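# Texture randomization vs. just more episodes - my numbers, please poke holes

**gravn_sim** (thread starter)

Okay so I've been sitting on this for a while and I want other eyes on it before I write it up for the group. The question is dumb and simple: if you have a fixed rendering budget for a wrist-view block pushing and grasping policy, do you spend it on more demos with the same tabletop, or on the same demos re-rendered with different tabletops?

Setup is our usual one. Simulated arm, two-finger gripper, plain colored blocks, camera on the wrist. I had 457 scripted demos. For the "more episodes" arm I ran the script again until I had 1,482. For the "more looks" arm I kept the 457 and re-rendered them with swapped surface textures (marble, wood grain, carpet, a couple of ugly noise patterns) until the total matched. Same network, same training steps, same everything else as far as I can tell.

On tabletops neither one had seen, the re-rendered set won, and it wasn't close. On the original gray table the bigger set won by a hair. I expected the first part. What I did NOT expect is how badly the bigger set did on anything with strong lines in it. Marble just kills it. The arm drifts off toward the veins like it's found something interesting over there.

All the runs are in Nyarko if anybody in the group wants to look. Grímur

**sheila_p**

Nice, I've wanted somebody to run this forever! First question though - how many seeds? You say it wasn't close but you didn't say across what.

**gravn_sim**

2. I know, I know. The cluster was busy.

**sheila_p**

Two seeds is a rumor, Grímur. I believe the direction, I do, but I've had a single bad seed flip a grasping result on me in Rallen and I only caught it when I reran the whole thing for an unrelated reason. Please run a few more before this goes in a slide, people will quote it for years.

**ekpo_c**

I'm going to disagree with the whole comparison a little bit. Your 457 re-rendered demos have the same block poses over and over. So the network sees the same pose on a bunch of surfaces, and the only thing that changes is the stuff it should be ignoring. You've basically handed it an invariance signal. The bigger set never gets that. So yeah, it wins on new tables, you told it what a table is.

I don't think that's a flaw exactly, it's kind of the reason to do it. But the writeup says "visual diversity helps" and I'd say "paired visual diversity helps." Those are different claims. Have you tried 1,482 unique poses, each with a random texture, one render apiece?

**gravn_sim**

Ooh. No. That's a third arm and it's cheap, the poses already exist. I'll queue it tonight.

**dstaniforth**

Grumpy hardware person checking in. Every few months somebody shows that textures matter in sim and then the policy comes over to my bench and can't deal with the window blinds being open. Surfaces are one thing. What did you do about lights and shadows? And the camera mount? Mine gets bumped maybe twice a week and nobody's texture pack has ever helped me with that.

**gravn_sim**

Lights fixed, camera fixed. I wanted to change one thing at a time, Dorothy!

**dstaniforth**

Fair, and it's the right way to do the experiment. I'm only saying don't put "sim to real" in the title.

**gravn_sim**

It was in the title. It's out of the title.

**annick_k**

Did you change block colors at all, or only the surface? Asking because I fought with this on the Stasel tasks. We had brown blocks on a wood texture and the success rate fell through the floor, and for two weeks I thought it was a texture problem. It was contrast. The policy was fine on wood with a blue block. So if your marble is dark and your blocks are bright you might be testing lines and not contrast, which is good, that's what you want. If some of them are close in color then you've got both mixed together.

**ekpo_c**

^ this, and I'd split the eval by it. Make a low contrast bucket and a high contrast bucket. Otherwise "marble is hard" could mean four different things.

**gravn_sim**

Good call both of you. Colors come from a small fixed list, so I can bucket them after the fact without re-running anything. For the marble ones I'd call most of them high contrast. The one I keep going back to is orange on the dark stone, which should be the easiest block in the set to find and the big-data policy still got pulled around.

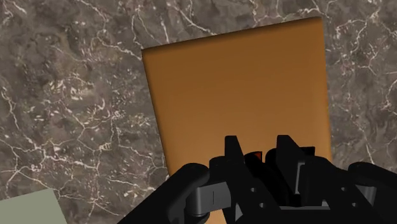
**sheila_p**

Were the textures you tested on completely held out, or different crops of the ones in training?

**gravn_sim**

Completely held out. The marble in the eval comes from a separate texture pack, Flirkel, and none of its files were in the training renders. There is *other* marble in training for the re-rendered arm, though, so you could say the category was seen even if the files weren't.

**ekpo_c**

You could say that, and I'm going to. If one arm has seen marble and the other has only ever seen a gray table then of course the veins don't bother it. Pull all the stone out of training, re-render, test on stone. If it still holds up I'll stop complaining.

**sheila_p**

You will not.

**ekpo_c**

I'll stop complaining about *this*.

**annick_k**

I'd actually push back on Chibuzor here. In practice you're always going to throw every category you own into training, so the number people care about is new files, not new categories. Holding out stone is a nice science question but it isn't what I'd need to know to pick a recipe on a Monday morning.

**ekpo_c**

Then report both. It's a row in a table.

**gravn_sim**

Fine, both. Queue as it stands:

- more seeds on the two existing arms
- unique poses, one random texture each
- stone held out of training
- contrast buckets on the evals I've already got

I'm capping the eval at 1,000 rollouts per arm so that I get my GPUs back before November. If the unpaired arm matches the paired one I'll rewrite the whole intro and Chibuzor can have a thank you in the footer.

**dstaniforth**

And when you're done, send me the checkpoint. I'll open the blinds for it.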